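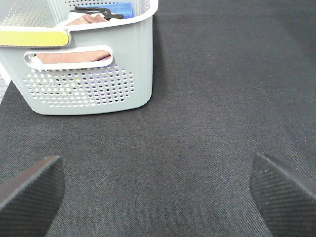 4.2 Preparing the load
The Hamdan 16 is a compact front-loading washer for small laundry rooms and apartments. Sort items by fabric and color before opening the door. A light gray plastic basket with a white rim holds a blue cloth and a brown cloth together; use a separate container for each sorted group. Empty all pockets and close zippers. Weigh the load if you are unsure of its size.

1. Turn the dial to OFF and open the door.
2. Wipe the door seal with a damp cloth. Remove lint and hair.
3. Place items in the drum one at a time. Leave a hand's width of free space at the top.
4. Close the door until the latch clicks.
5. Pour detergent into compartment II, up to the MAX line.
6. Select a program (see table 527) and press START.

CAUTION: Do not wash items that have been in contact with gasoline, solvent or cooking oil. Vapors can ignite inside the drum.

NOTE: The door stays locked for two minutes after the program ends.

4.3 Microfiber and other synthetics

Select SYNTHETICS and set the spin speed to 800 rpm. Use liquid detergent only. Leave compartment III empty.

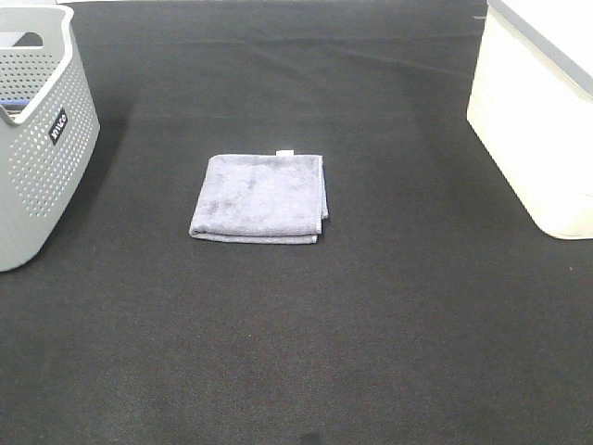
Can fabric softener be used with microfiber?
Fabric softener leaves a coating on the fibers and lowers absorbency, so it should be left out. If it was added by mistake, run the load again with detergent only and select EXTRA RINSE.

7. When the program ends, remove the load and shake out each item.
8. Leave the door ajar until the drum is dry.

For drum cleaning, see section 6.1.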